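Folding on the bed: Maxence Guillot on small rooms and dark knitwear

4 min read

Maxence Guillot has a rule about beds. You make it first. Then you can use it as a table.

"People pile the washing on a bed that isn't made," he says, "then they lift the duvet later and there's a sock in there for a week." He is on his second coffee, talking fast, and I'm scribbling. Morning, Skeltville, kettle still ticking. He has been helping people sort out small bedrooms for six years, first in Stedisham and now mostly here, and he wrote the folding booklet that Wattimena hands out to new tenants. 2,662 copies gone as of June. He knows the number by heart.

I ask about the pink. He laughs. Most people buy white sheets and he thinks that's a mistake if your clothes are mostly white too. Dark jumpers on a bright sheet, fine. You see the edges.

"Black on navy, forget it. You fold the sleeve in wrong and you don't find out till you put it on. On pink you see everything. Every bit of fluff as well, sorry about that."
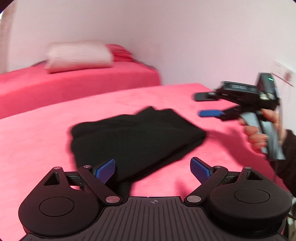

He likes a rough rectangle. Not a perfect one. Shop folding, with the board and the sharp corners, he did for one winter at Vurnau, a clothes shop that has since shut, and he says he hated it by the second day. 103 jumpers on the big table and customers pulling out the bottom one. At home the fold only has to survive the trip to the drawer.

So how does he do it? Lay it flat. Smooth from the middle out. Sides in, bottom up, top down over it. If a bit hangs out at the end, tuck it or leave it. Soft stuff gets fewer folds than you would think, three at most, becuase it springs open anyway.

"Don't press it. People lean on it. It's fleece, it isn't pastry."

We get on to blankets, and he gets more serious. A fuzzy blanket is warm and it looks nice and it's a nuisance to fold on - things grip. You slide a top across and the underneath stays where it was. His answer is to lift, never drag. Or turn the blanket back and work on the sheet.
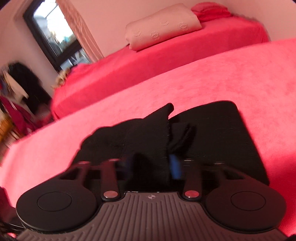
The plush blanket, with the patterned cream pillow up against the wall.

Pillows go to the wall before anything starts. Cushions too, if you must have cushions (he has opinions on cushions, we haven't got the space). A window near the bed helps more than any lamp, he says, mainly for telling black from very dark blue. He once sent a client off to work in two different socks. She noticed at lunch.

Colour again. Does he really tell people to match a room? No. He'd never. But he likes it when somebody has picked one colour and stuck with it.

"Pink wall, red-pink bed. Great! You walk in and it's somebody's room. I've been in 58 grey bedrooms and I couldn't tell you whose was whose."
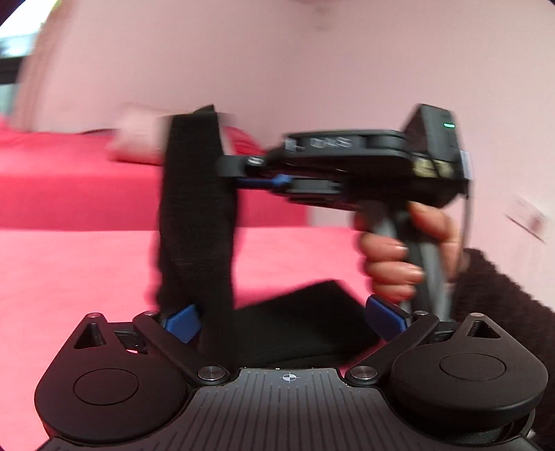 Pale pink wall, brighter bed.

What about straps and ties? He is keen on hook-and-loop for cables and rolled blankets, less keen on it anywhere near knitwear. Close it on itself before you put it down, everytime. One open strap in a pile of jumpers and you are picking at threads all evening.

Last thing, I ask how long a basket of washing should take. He won't say. Put the radio on, he says, do the big things first, and stop when you're bored. The rest can sit on the chair till tommorow. He does have a chair for that himself, he admits, and it was full when he left this morning.

More in Home
Drawer or shelf: where jumpers should live
Drying clothes indoors without steaming up the windows
A morning at the Stedisham mending table
Which blankets are worth washing at home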